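Cavis Ballot Count Kit 224

The Cavis 224 is a complete set for counting paper ballots by hand in local elections. It is made for small towns and districts, where the count is done in one room and the result must be ready the same night. One kit serves one polling station.

In the box you find 30 sorting trays, 4 tally boards, 42 numbered seals and a printed guide for the head of the station. The trays stack inside each other. They have a wide label holder on the short side, so the name of the candidate can be read also from across the table.

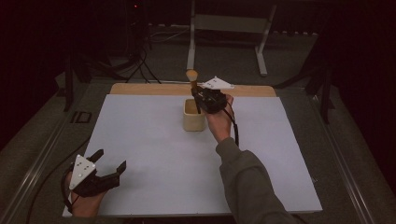
Small square cup on a white board, with a thin stick held over it.

The tally boards are written with a normal dry marker and can be cleaned with a soft cloth. Please do not use alcohol on them, it takes away the printed lines. For a second round of voting you need only new seals and new labels, which we sell as the Doline refill pack.

Labels come blank or printed with your list of candidates. For printed labels, send us the final list after registration is closed. We print the names exactly in the order that we receive, so please check the spelling before sending. Accents and special letters are not a problem.

The kit was first prepared for the council election in Clevimton and is now in its second version. The lids are stronger and the seals are easier to number in the official record.

Sold by Gavrilă Election Supplies. Orders received before May are delivered in time for the June vote. Spare trays can be ordered one by one.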